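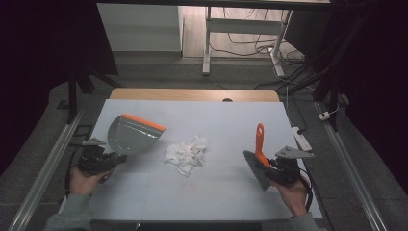
Arsalan Bhutto thinks we should have stopped at 900. He put it in a comment under my February post: if the policy can't learn to sweep from 900 demonstrations, the next couple of thousand will only teach it to fail more smoothly.

I have been chewing on this for a while, partly because it is rude and partly because he was nearly right.

For anyone who skipped the last post (my site statistics suggest most of you), the job is brush in one hand, dustpan in the other, torn tissue on a white table. We record people doing it with hand-held grippers and train on what comes out. Tissue is a horrible material. It is white on white, it weighs nothing, and a pile of it never has the same shape twice. I chose it myself, so there is no one to shout at.

We ended up with 2987 demonstrations. Trained on all of them, the policy brought the brush down nicely, made one handsome stroke and then hovered, like a man in a kitchen doorway asking if he can help. Dimas Santoso spent a fortnight tuning the learning rate. The hovering became slightly more confident.

Then Nga Kiều sat down and watched the recordings, a step I had been putting off. Plenty of them had long pauses while the person decided where to go next, or looked for a stray scrap. We had been faithfully teaching the thing to dither. She threw out every demonstration where both hands stayed still for more than a moment in mid-task, and that left 1693.

Same network, same settings, a bit over half the data. It cleared the pile in 63 per cent of trials – well up on the full set, which I'm not going to print here until Ayana Sisay has rerun it with a fresh seed. Small scraps near the front of the table still get missed, and the dustpan hand tends to tilt too early if the pile has spread out.

So, Arsalan: fewer, yes, but picked. I did try a random 900 out of the full set, for your sake. It hovered as well.

Next I want to keep the pauses and label them, which Dimas thinks is a waste of a month. The filtering script needs tidying before I put it anywhere public. At present it only runs on Nga's laptop, and only from her desktop folder.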